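The Slow Cup

My grandmother drank her tea out of a jelly jar, and she drank one jar of it a day, at four in the afternoon, and God help you if you called the house at four. I thought this was the funniest thing in the world when I was nine. I'm 56 now and I've started doing it myself (in a mug, I have some standards).

What got me going again was a tea shop called Wuvetti, three blocks from my dentist. I went in to get out of the rain and came out two hours later with a paper bag of dried chamomile and a head full of opinions. The owner, Perla Magaña, keeps 631 little drawers along the back wall, and yes, she's the one who told me the number, and yes, she was proud of it! Some hold leaves, some hold flowers, and a few hold string and spare keys.

Perla thinks most of us make tea too fast and too hot. We boil the water, drown the bag, forget it, and then complain it's bitter. Her way with green tea is to let the kettle sit with the lid off while you find your cup and wipe the counter, and only then pour. I tried it at home that same evening with the cheap stuff from the back of my cupboard, and it was so much better that I called my friend Orlando Echeverri to tell him. Orlando drinks coffee. He was polite about it.

The other trick she showed me is older than either of us: pouring back and forth between two cups. Her uncle did it at his kitchen table every morning. It cools the tea down and mixes in whatever you've stirred in at the bottom, honey mostly, and you get a little foam on top if your arm is steady.
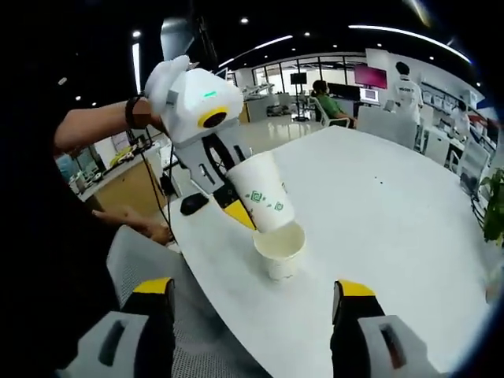
Mine isn't. I lost a good third of the first batch to the dish towel. But I've been practicing, and by June I could do three pours without a spill, which I mentioned to everyone I met, including the dentist.

I asked Perla if she had any rules about what to drink it out of, expecting a lecture on porcelain. She shrugged. She's had wonderful tea from a thermos lid at a bus station, and terrible tea from a cup so thin you could see your fingers through it. She does think you should sit down for it, though, and she's firm on that one.

So at four o'clock I sit. The phone goes in the bread box. Some days it's chamomile and some days it's the smoky black one she keeps trying to talk me out of, and if you call the house, I'm sorry, you'll have to try me at half past.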